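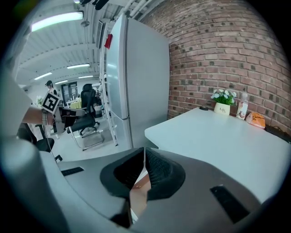

Can a folding table really be the only table in a small apartment?

For one or two people it can, as long as you buy a heavy one and don't mind wiping down the hinges now and then.

I've been living with the Karketti drop-leaf for a little over a year, and I wanted to wait that long before writing about it, as my opinion of it has changed a few times along the way. It replaced a big old farmhouse table that I loved dearly and that simply would not go up the stairs of the new place. We tried it sideways, we tried it with the legs off, and then I gave it to my sister, who has a ground floor and a lot more room than I do (I visit it at Thanksgiving!).

So I went shopping for something small, and I got a bit of a shock. The table I really wanted was the Parkholm extending oval, and that was $915 before delivery. It's a lovely thing and I sat at it in the showroom for far longer than was polite, but I couldn't talk myself into it. The Karketti was less than half of that, and they were taking another $50 off in January, so that settled the matter.

It comes in one very long box. Putting it together took me most of an evening, including a break for soup, and the only part that had me grumbling was the gate leg on the left side. The instructions show the bracket from underneath and the drawing is tiny. I put it on backward, folded the leaf up, wondered why it sloped, and had to take four screws out again. If you're starting now, look for the little notch on the bracket and make sure it faces the middle of the table. After that everything went together nicely, and the holes all lined up, which I can't say for the bookcase I bought the same month.

With both leaves down it's hardly deeper than a shelf, and it lives against the wall under the window with a lamp and the mail on it. One leaf up is breakfast and bill paying. Both leaves up gives you room for four dinner plates and a serving dish, or for cutting out a sewing pattern if you don't mind turning the fabric once. I've had six people at it for a birthday, elbow to elbow, and we had a wonderful time, but the cake had to wait on the counter.

The finish has held up better than I expected. I'm not careful about coasters, and there's one pale ring near the corner that I'm fairly sure was my own tea. I rub the top with Dadska wax a couple of times a year and it comes up soft and warm and smells of oranges for a day or so. The hinges are the weak point. Crumbs get down in there, and by spring one of them had started to squeak every time I lifted the leaf. An old toothbrush and a drop of sewing machine oil fixed it.

It's heavier than it looks, too. The box said around 100 pounds, and I believe it. That weight is what keeps the table from wobbling when you knead bread on it - and I do, most weekends - but it also means you won't be carrying it from room to room by yourself. I put felt pads under the feet and slide it, and that works fine on my floors. I wouldn't try it on carpet.

I did borrow a neighbor's Gbeho folding table for a few weeks while I was waiting on delivery. It's much lighter, it cost next to nothing, and for a craft fair or a yard sale I'd pick it every time. As an everyday table it drove me up the wall. The top bounced when I wrote on it, and the soup moved.

Would I buy the Karketti again? I would, and I'd buy the matching bench along with it, because my chairs don't tuck under when the leaves are down and I'm still walking around them.

Last updated: January

Related reviews
Parkholm stacking stools, two years in
Dadska wax on old pine
Four lamps for a narrow sill
Gbeho folding chairs for guests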